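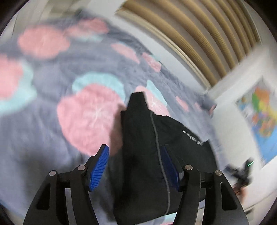 1/ Skirneck early access, week one

Right, I've put far too many hours into Skirneck since it opened up, so have a thread. It's a card battler crossed with a tower game, you pick a captain, build a deck and shove little creatures down two lanes until somebody's gate falls over. I'm loving it and also slightly furious with it.

2/ You start with four captains and I went straight for Jaber, the marsh one, mostly for the hat. His thing is that every spell you cast leaves a puddle, and your frogs get faster in puddles. Sounds daft. Then you see six frogs arrive at your gate at once and you stop laughing!

3/ The full card list is 288 at the moment (I checked in the collection tab). I own a bit under half of them without spending anything on top of the early access price. Commons pour in, but the epics are stingy. Still no Bell Ogre. I want the Bell Ogre so badly.

4/ Maps! Clatham is the starter arena and it's fine, nice and flat, good for learning. Pondgate is the one with the bridge in the middle that goes up and down, and if you time a big unit badly it just stands there on the bank like it's waiting for a bus while your opponent flattens you. Best map in the game. I lose on it constantly.

5/ Moans: matchmaking is rough late at night. I'm on 3728 rating and keep getting thrown in with people miles above me. The deck builder also forgets your filters every time you close it, which drives me up the wall. And please, please let us mute the victory trumpet on its own.

6/ The August test build had 2v2 and it's gone for now. Patch notes say it's coming back but don't say when. My brother-in-law and I had a whole horrible frog and catapult deck ready to go, so we're sulking.

7/ Someone asked for my deck, so: marsh frogs, reed archers, Drizzle, Big Drizzle, mud wall, lantern moth, the heron and two cheap rats to fill the gaps. Hold Big Drizzle until they've used their fire spell. Swap the moth for anything that hits air if you keep meeting bats.

8/ Off for a few more on Pondgate before bed. If you're playing as well, shout and I'll add you, I need people to send spare commons to.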